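Grakent Red Carpet Scrapbook, 40 pages

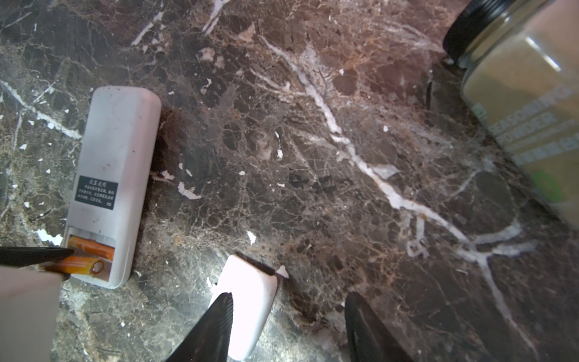 If you're anything like us, you have a drawer full of magazine clippings - gowns, premieres, that one reality star wedding everyone talked about for a whole summer - and no good place to keep them. The Grakent album from Oltmanns gives them a proper home at last, with thick cream pages that take glue nicely and 2 ribbon markers so you can find your favorite couple in a hurry. We've had it in the Custberg shop since April and customers keep coming back for a second one!

Item 1561
Price: $68
Ships from Ovemden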